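Takix, le bruit et la patience

Juin 2020. Le trio de Dronalville sort son deuxième album sans tournée, sans release party, sans rien. Un lien, un vinyle, et débrouillez-vous. Neuf titres, 34 minutes, du sludge épais comme du goudron avec, au milieu, une ballade au vibraphone que personne n'avait vue venir.

Enregistré en décembre à Dustthorpe, dans une ancienne laiterie. Prises live, deux micros d'ambiance, quasi pas d'overdubs. La batterie déborde partout - tant mieux. Vidal, au mixage, a laissé les larsens et même une toux avant le dernier morceau. Sur « 896 », le riff tourne pendant huit minutes et on en redemande.

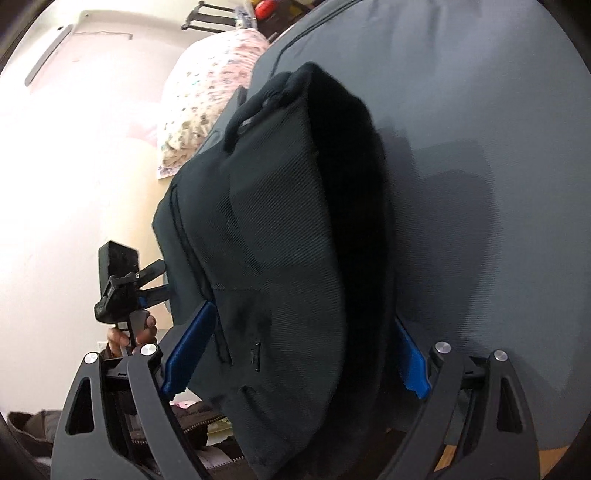 Pour Hortensia Ccori, le disque est trop long d'un titre, et c'est justement celui que tout le monde lui cite. Elle aurait gardé la face A telle quelle, viré la reprise, et sorti le vibraphone en single. Elle trouve aussi que le chant est mixé trop bas, « comme s'il s'excusait d'être là ».

Pas d'accord pour le chant. Enfoui, oui, mais c'est ce qui fait tenir l'ensemble. Les paroles parlent d'usines, d'un frère parti, de chiens. On en attrape la moitié, le livret donne le reste (en tout petit, prévoyez une lampe).

La reprise par contre, bon. Un vieux standard folk étiré jusqu'à la corde, on aurait pu s'en passé. Le groupe y tient, il la joue depuis ses tout premiers concerts, devant 30 personnes les bons soirs.

Vinyle en précommande, tirage limité, pochette sérigraphiée à la main. La version numérique est déja en ligne, prix libre.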